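作業台の上のルールは誰が書くべきか

私は日本語で文章を書くようになって長いですが、今でも規格書の日本語は難しいと感じます。「望ましい」と「しなければならない」の間に、どれほどの距離があるのか。母語の人に聞いても、答えは人によって違います。今日は、この距離のことを、ロボットの小さな作業場を題材にして書いてみたいと思います。

大きな工場のロボットには、立派なルールがあります。柵があり、扉のスイッチがあり、教育の記録があります。私が心配しているのは、そこではありません。机の上に置けるくらいの箱と、一本のアームと、数個のブロックがあればできる仕事、つまり研究室や小さな会社の試験的な作業のほうです。そういう場所では、ルールはたいてい口で伝えられます。口で伝えられたルールは、人が替わると半分になります。

以前、私は Herncombe という町にある小さな会社で、把持試験の手順書を翻訳する仕事をしました。会社の名前は Michiels といいます。渡された手順書は19ページありました。そのうち安全について書かれていたのは2ページで、残りはソフトウェアの設定と、ブロックの並べ方の話でした。私は最初、これは比率が悪いと思いました。しかし訳しているうちに、考えが少し変わりました。その2ページは、とても具体的だったのです。「操作ペンダントは、アームの届かない所で、手を伸ばせばすぐ取れる所に置く」。このように書いてありました。訳すのに苦労しない文は、守るのにも苦労しない文だと私は思います。

反対の例もあります。Grivenwood の共同作業場で使われていた規則集は、たいへん厚いものでした。項目は700を超えていました。よく勉強した人が書いたことは、読めばすぐ分かります。けれども、利用者に「ケーブルについての項目はどこですか」と聞いたところ、すぐに開ける人がいませんでした。規則集は棚にあり、作業は机の上にあります。この二つの場所が離れていると、規則は飾りに近くなります。

では、机の上のルールには何を書けばよいのでしょうか。私の意見では、まず三つのことを必ず書くべきです。

一つ目は、箱の固定です。ばね式のクランプは便利な道具で、私も家で使っています。しかし、どの縁に、いくつ付けるのかを書いていない手順書が多いです。「しっかり固定すること」という文は、私の考えでは規則と呼べません。しっかり、の程度は人によって違うからです。クランプの場所を図に描き、試験を始める前に手で箱を押してみる、と書けば、誰でも同じことができます。

二つ目は、ケーブルです。アームの周りのケーブルには、動くための余裕が必要です。短すぎれば引っ張られ、長すぎれば何かに掛かります。ですから、余裕の量は感覚で決めずに、アームを一番遠い姿勢と一番近い姿勢にゆっくり動かして、目で確かめてから決めるべきです。そして、確かめた人の名前と月を紙に書いて残します。たとえば「四月、確認済み」だけでもよいのです。日付がない確認は、確認した人の記憶の中にしかありません。

三つ目は、手を入れてよい時です。これが一番大切で、一番あいまいに書かれています。ブロックを並べ直す時、人は箱の中に手を入れたくなります。アームが止まっているように見えるからです。しかし、止まっていることと、止めてあることは、日本語でも意味が違います。自動詞と他動詞の違いを習った時、私はこれが安全の話になるとは想像しませんでした。手順書には必ず「止めてある」のほうを書いてください。誰が、どのボタンで止めたのか。次に動かす時、誰が声を出すのか。

このような話をすると、反論をいただくことがあります。「小さいアームなのだから、そこまで書かなくても」という反論です。気持ちはよく分かります。準備のたびに紙を見るのは面倒ですし、試験は何度も繰り返すものです。Stora という社内の試験計画に少しだけ関わった時も、担当の方から同じことを言われました。その時の私の答えは、今も変わりません。繰り返すからこそ短く書くのです。一枚の紙に入らないルールは、机の上のルールとしては長すぎます。一枚に入れるために削る作業が、その職場で何を本当に大切にしているかを決める作業になります。
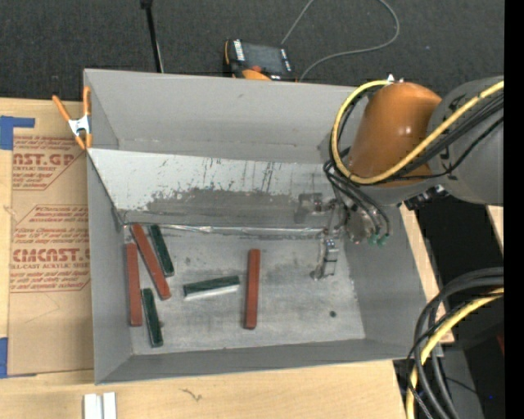 箱の中のブロックを人が手で並べ直す時、アームは一時停止の状態で十分ですか。

プログラムの一時停止だけでは足りないと考えてください。非常停止など、人が操作しなければ解除できない方法で止め、止めた人が並べ直しの終わりまでペンダントのそばを離れないことを、手順書に書いておくのがよいです。

細かいことですが、ペンダントの置き場所についても、もう少し書きます。置き場所は「近く」と書かずに、台のどちら側か、床なのか棚なのかまで書いたほうがよいと思います。並べ直しをする人と、ペンダントを持つ人が別の時は、二人が互いに見える場所を選びます。一人で作業する職場では、この規則は守れませんから、一人用の手順を別に作る必要があります。二人用の手順を一人で守ろうとすると、必ずどこかを飛ばします。

箱の傷や汚れの扱いも、意見が分かれる所です。私は、使い込んだ箱を悪いとは思いません。ただ、試験の条件として底や壁の状態を記録する欄は欲しいです。把持の結果を後で比べる時に、面の状態が書いていないと、数字だけが残って理由が分からなくなります。この欄は安全のためというより、記録の品質のためですが、同じ紙の上にあれば同じ人が同じ時に書けます。

最後に、書く人のことです。私は、その机で毎日作業をする人が最初の案を書くべきだと思っています。規格に詳しい人は、その後で読んで、足りない所を足します。順番を逆にすると、正しいけれども使われない文章になりやすいです。文法が少しくらい間違っていてもかまいません。私の文章もそうですが、間違いは後で直せます。次にこの種類の手順書を訳す時には、クランプの図が最初のページに付いていることを期待しています。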